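Flinddale Home & Workshop Forum > Storage and Organizing > Divided tray on a pale wood top: liner or no liner?

skullia_2963
Posted 17/08/2018
I am setting up a sorting station for small hardware. The top is a light wood with a fine grain, finished in oil. I want to use a white plastic tray with fixed dividers and leave it out permanently. Two questions. Does a hard plastic base mark an oiled surface over time, and is a liner worth the trouble?

bukhari_r
Grit marks it. Plastic alone is softer than most of what gets trapped under it. Wipe the underside before you set it down and lift the tray when you move it. I have done this on a bench built in 1991 and the finish is intact.

Farnov
Disagree on skipping the liner. Oil finishes stay slightly soft for weeks. A flat plastic base left in one spot blocks air and you get a pale rectangle. Cut cork sheet to the footprint, 2 mm thick.

Iqra Mirani
Cork holds grit too, so you have moved the problem down one layer. My layout has the tray toward the back of the table and the front left clear for sorting. Tall sides, slight flare, rounded corners, thin partitions. 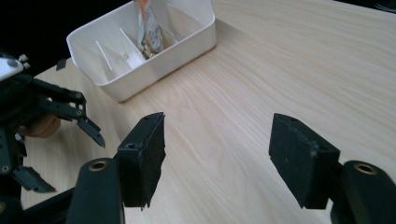 Re: divider layout

skullia_2963
Are the partitions on yours thin enough to flex? Mine bow when one compartment is full and the next is empty.

Iqra Mirani
A little. Put the heavy items in the smallest compartments and the bowing stops.

bukhari_r
Or fill both sides evenly. Rounded corners help more than people expect, as you can sweep a washer up the wall with one finger. Square corners hold on to them.

Farnov
Flared sides waste footprint. Straight-walled bins sit flush against each other.

Iqra Mirani
Flared trays nest when empty. I have 5 in a drawer.

skullia_2963
Going with no liner for now. I will rotate the tray monthly and check the finish next June.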